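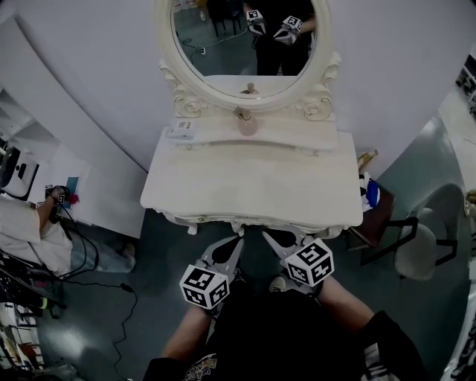 Promoter wants our deposit back after cancelling the gig themselves?

Posted by Maksym Kushnir
My band (Jillex, you haven't heard of us) was booked as support for a July show in a 70-seat hall. We got a deposit of $1392 on signing. The promoter has now cancelled over "insufficient advance sales", having put up, as far as I can tell, one poster. He wants the whole deposit returned within 18 days. The contract says it's "non-refundable save where the performance does not proceed for reasons beyond either party's control". Is nobody liking us beyond his control?

Donal Ó Néill
Poor sales are normally the promoter's risk, so I wouldn't be sending anything yet. Read the force majeure clause, if there is one. It should list floods, strikes, government orders and so on. If ticket sales aren't in there, ask him in writing which clause he's relying on. Also check whether the balance falls due when he cancels late. Ours used to, inside 3 weeks. Your provincial musicians' local may look over the wording if you're a member.

Amado Mangubat
just keep it lol. same thing happened to my cousin with a wedding

Oleksandra Holovko
Don't go by the wedding. Was the contract with him or with the hall? We once argued with the wrong one for most of a winter, very politely, with letterhead.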